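Studlow Hall, kitchen and store: fire and electrical walk-round
Friday, September 13, 2019
Checked by: Fenna Meijer

Back door opens from inside without key: Yes. Third attempt.
Extinguisher in date: Label says so. The gauge needle sits on the line, so I'd want a second opinion.
Fire blanket: On hook. Hook is loose.
Smoke alarm tested: Sounded in the kitchen. Hard to believe anyone in the store would hear it.
Extension leads: One, 17 years old by its tag, marked "passed". By whom?
Clear gap round heater, 300 mm: No. Measured 200 mm. Same as last year, when it was "being dealt with".
Escape sign lit: Yes, dimly.
Store shelving fixed to wall: Pacheco says yes. Found two brackets and one screw.

Result: not signed off. Look again in November.

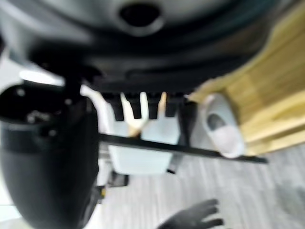 Yellow wooden background, grey housing in front.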